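04/04/2018. Cuaderno de taller, barnices

Tercera tanda del barniz Golivlow sobre las probetas de pino. El proveedor promete 1000 ciclos de roce sin marca; a los 787 ya se veía mate el centro. Repito con la lija de Jakley, aunque no espero gran cosa.
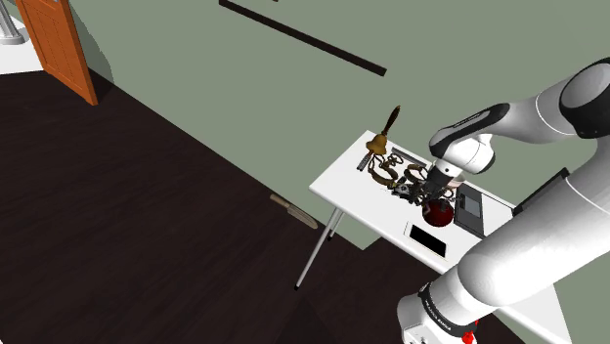
Mesa blanca sobre suelo marrón oscuro, paredes verde pálido.

La tanda de febrero dio 188 en la prueba de brillo y no me la creo: el medidor estaba sin calibrar. Drendavell dice que es cosa de la humedad. Ya veremos. Pendiente: pedir otro bote y pesar la mezcla antes de aplicar.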